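Grorkik Open Bin, Grey
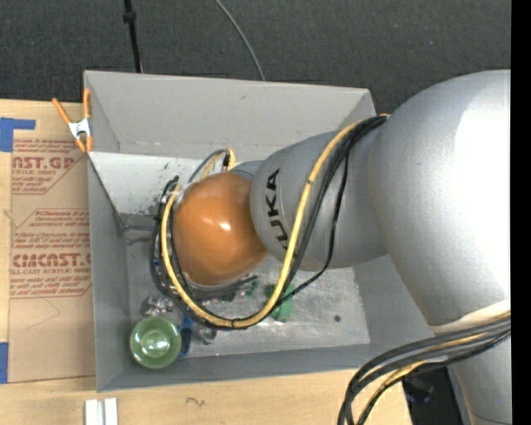

I've been selling storage bits from my little shop in Sesness for seven years now, and the Grorkik open bin is the one I end up talking about most. It's a plain grey rectangle with no lid and a matt finish, and it doesn't sound like much when I write it down. But I've got them in the stockroom, in the shed and under the stairs at home, and every time I think I've bought my last one I find another heap of stuff that wants putting somewhere.

What I like best is that you can chuck things in without thinking. Gloves, rolls of tape, dog leads, spare plugs, the post you're not ready to open – in it goes. I used to be a great believer in boxes with clip-on lids and I've still got a few, but I never put the lids back on, so in the end I gave up and stocked something that didn't have one. If you need to keep dust off (paperwork, wool, anything you'd be sad to find a spider in) then have a look at the Carkeo lidded box instead, it's a couple of rows down on the storage page.

The grey is a proper middling grey. I was asked if I'd be getting it in white and I did try a white one at home, but it showed every scuff and I was forever wiping it. The matt sides hide fingermarks nicely. They do pick up chalky scratches if you drag one across brick or concrete, and a damp cloth with a drop of washing-up liquid gets most of that off. Please don't use a scouring pad on it! I did, and now one of mine has a shiny patch the shape of Wales.

Where to put it

Wherever you like, really, but I'd say on a table or a good deep shelf if you're going to be in and out of it all day. I do my packing at a wooden table and having the bin up at hand height has been a kindness to my back. On carpet it sits perfectly well too. If you're keeping it on a polished table you care about, put a bit of felt or an old tea towel under it, especially if you're the sort who shoves it along with one hand while holding a mug in the other.

I wouldn't leave it out in full sun all summer. Mine spent from May onwards by the greenhouse one year and the colour went a bit tired. It still holds compost bags, so I can't complain much.

For sorting

Two side by side is how I'd buy them if you've got the space. I have one for things coming in and one for things going out, and that has done more for my stockroom than any amount of labelling. A customer who runs a toy library does the same with returns, one bin for bits that need a wash and one for bits that are ready to go back on the shelf. The plain sides take a sticky label well enough, but give them a wipe first or the corners will curl up.

Small things do disappear to the bottom, I'll admit that. If you're keeping screws or buttons or hair clips, get a few of the Hennessy trays and stand them inside. They don't fit edge to edge (there's a gap down one side, and it annoys me a bit) but I've found it's handy for a pen and a pair of scissors.

What you get

Grorkik Open Bin in grey, no lid
Sold singly or as a pair
Wipe clean, please don't put it in the dishwasher
Product code: GB 164
Price: £49 for the pair – message me for the price of a single

Delivery and collection

They go out in a big cardboard box and they're an awkward shape for the postman, so I use a courier. Leave me a note at the checkout if there's a porch or a neighbour you'd like it left with. You're also very welcome to collect from the shop in Sesness, and there's parking round the back if you don't mind a tight turn.

If one turns up with a knock or a crack, send me a quick photo and I'll sort out another. If you've just changed your mind that's fine too, but do hang on to the cardboard box, as it's a right pain finding another one big enough.

You might also like

Carkeo lidded box
Hennessy drawer trays
Sticky labels, plain white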